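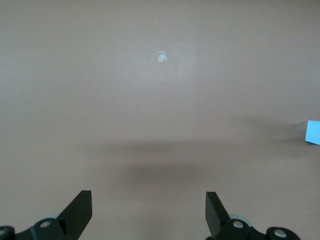 Fig. 4 – Small clear piece on the tabletop, with light blue object at right.

June
By Dewanti Setiawan
Reading time: 2 min
Search this manual Go

4.2 Preparing the table and placing the cubes

1. Clear the Levgate top before each layout. Pick up clear pieces and loose specks by hand; low light from one side makes them easier to find.
2. Wipe with a dry cloth. Do not use abrasive pads above grit 3000.

CAUTION: Do not scrape the matte finish with a blade – marks cannot be polished out.

3. Set the first cube 200 mm from the near edge.
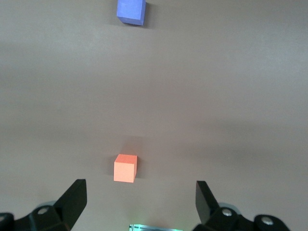 Spacing between cubes is measured from face to face, at the closest points. Leave a wide stretch of bare table between the two, as with the orange cube and the blue one beyond it. A cube turned slightly, like the blue one, is acceptable for a Fladetti layout. For a Janitz layout, square it to the table edge.

4. Check the spacing again after the last cube is placed. Minimum: 46 mm.

NOTE: Shadows can hide a small gap. Measure at tabletop level. For layouts of 11 cubes or more, see 4.3.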